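Kotard review (PC)

Posted 2018-01-08 by Leire Llorente

Kotard is a side-scrolling shooter made by a team so small that the credits fit on one screen. I bought it in the winter sale, played it for two weeks, and finished it on Normal and Hard. I have not finished it on the top setting and I don't expect to. What follows covers the version that was current when I played, with the July balance patch included.

The setup first. You fly for a salvage company called Mateos, which sends pilots into a drowned city named Gitirthorpe to bring back machine parts. Something has woken up under the city and the parts are now shooting back. That is all the story you get before stage one. Between stages there are short conversations between your pilot and a dispatcher, and these can be skipped by holding the fire button. I read all of them once and skipped them after that. The writing is fine. A few lines in the English version are clumsy, mostly in stage four, where the dispatcher keeps calling the same place by two different names.

There are three pilots. The default one has a wide shot and a slow ship. The second has a narrow forward laser and moves faster than I could control for the first few days. The third starts weak and gets stronger the longer you hold a chain, and she drops back to nothing when you get hit. Most people on the message boards seem to use the third for score and the first for survival. I used the first for nearly everything.

The main idea is the tether. Every ship trails a hook on a cable, and you can throw the hook at certain enemies, grab them, and hold them in front of you as a shield. While you hold one, small bullets hitting it turn into scrap, and scrap fills the bomb meter. Larger bullets go straight through the shield and kill you. You can also let go at any time, and the thing you were holding flies forward and damages whatever it hits.

It took me a while to get used to this. For the first couple of hours I treated the hook as an emergency tool and kept losing on stage three, where the game fills the screen from both sides. Then I watched a replay by a player named Marcelino Ibarra, who is near the top of the Normal board, and saw that he was almost never without something on the hook. He grabs a drone, soaks a wave, throws it, grabs the next one before the first has exploded. Once I started playing that way the stage made sense.

The hook has a short delay when you throw it. I counted it as a problem at first and I still think it is a few frames too long. You can't throw in a panic and expect it to save you. On the other hand, if the throw was instant I suspect the middle stages would be trivial.
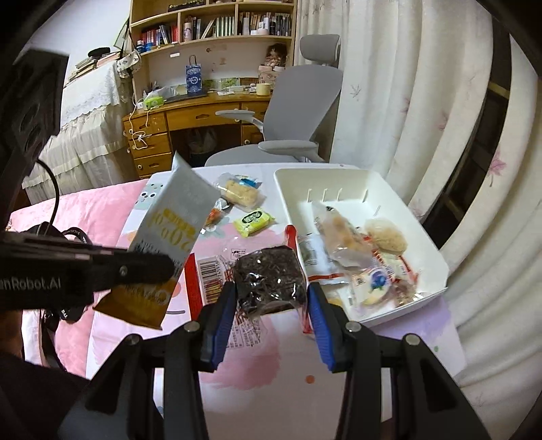
Stage design is uneven. There are six stages. One and two are plain and a bit long for what they contain, and you will see them a lot, since there is no stage select until you have cleared the game once. Stage three is the one I mentioned, hard until you understand it. Stage four is a vertical shaft where the screen scrolls downward, and I think it is the best one. Enemies come up from below, so throwing them back is awkward, and you have to plan where you let go. Stage five is a boss rush with four bosses, three of which you have already fought. Stage six is short and mostly one fight.

The bosses are good. Each one has a part that can be hooked and torn off, and doing that changes the rest of the fight. With the stage two boss, pulling off the left cannon gets rid of its aimed shots but adds a slow spread that covers the bottom half of the screen. You can leave the cannon on and take the aimed shots if you prefer. I went back and forth on that one. For score you want to pull everything off. The last boss has a phase called Brornstead, named after the district you fight in, and I died there more than in every other part of the game put together. It has long curved lines of bullets which close in from the top right and a second set which crosses them. There is a gap. It is hard to see against the background, which is gray with pale windows.

That brings up visibility, my main complaint. Bullets are pink and white in most stages and they stand out well. In the last two stages some of them are light blue, and the backgrounds are light blue and gray. There is an option to dim the background, under Display and then Effects, and I would turn it on right away. Even then the scrap pickups are the same size as small bullets and nearly the same color as the light blue ones. I flew into bullets thinking they were scrap more than once. Eleri Ellis, who I play these games with and who is a lot better than me, turned scrap display down to 20 percent opacity and said it fixed the issue for her. It helped me too, but then I couldn't tell when the bomb meter was about to fill without looking at the corner.

Scoring works like this. Every kill adds to a chain. The chain number times the size of what you threw gives you the points for that hit. Grazing bullets while holding an enemy keeps the chain timer from running out. If you drop the chain you keep your points but lose the multiplier. The best chain I have had is 278, on stage four with the default pilot. The best one on the board when I last looked was 1504, and it was done with the third pilot across two stages, because the chain carries over if you finish a boss while holding something. The manual does not mention this. I learned it from a comment under a replay.

The manual in general is thin. It is a single page inside the options menu. It explains moving, firing, throwing, and bombing. It does not explain that holding throw makes the cable longer, or that bombing while you hold an enemy uses the enemy in place of half the meter. Both of these matter a lot. Rūta Kuusk has written a guide that covers all of it, and it's pinned on the game's forum. Read it before you start Hard.

Practice mode opens after the first clear. You can pick any stage, any boss, and any boss phase, and set your starting lives and bomb meter. You can't set the starting chain, so score players will have to do full runs to practice the carry-over. Replays save automatically and can be fast-forwarded. They can't be rewound. If you miss the thing you wanted to see, you start over from the beginning of the stage.

Music is by Leonora Tagle. I like the stage four and final boss tracks very much. The others are all right. The sound of the hook connecting is loud and metallic and after a few evenings I lowered the effects volume. There are separate sliders for music, effects, and voice, so this is easy.

On the technical side I had few problems. My computer is five years old and the game held full speed except in one spot, the end of stage five, where it slows down on purpose I think, because it did the same on Eleri's newer machine. It crashed once when I unplugged a controller during a replay. Input lag is low in full screen and noticeable in windowed mode. Keyboard and controller can both be remapped, and you can put throw and fire on the same button with a short press and a long press. I tried that and did not like it. The long press kept missing.

There is no two-player mode. The store page for a while said one was planned, and that line is gone now.

Length: a full run takes a little under an hour if you don't skip the conversations. Normal took me five evenings. Hard took the rest of the two weeks. My rank on the Normal board right now is 1179, so take my advice on scoring for what it is worth. The board itself has separate pages for each pilot and difficulty, and it can be filtered to clears made without continues.

As for difficulty, Easy gives you auto-hook, where the ship grabs the nearest enemy for you. I tried it for one run. It makes the early stages very easy and stage four harder, because it grabs things you don't want. If you are new to shooters I would start on Normal with the default pilot and use continues. There is no penalty for them apart from the score being reset, and you still see the ending and unlock practice mode.

Good: the tether, stage four, the bosses, practice mode.

Bad: light blue bullets, slow first two stages, no proper manual, replays can't be rewound.

Price was fair in the sale. At full price I would still say yes if you already like the genre and plan to play for score. If you only want to see the ending once, wait until it is discounted again. I am going back to the Brornstead phase with the second pilot this week, and if I get a clear I will add notes on her to this page.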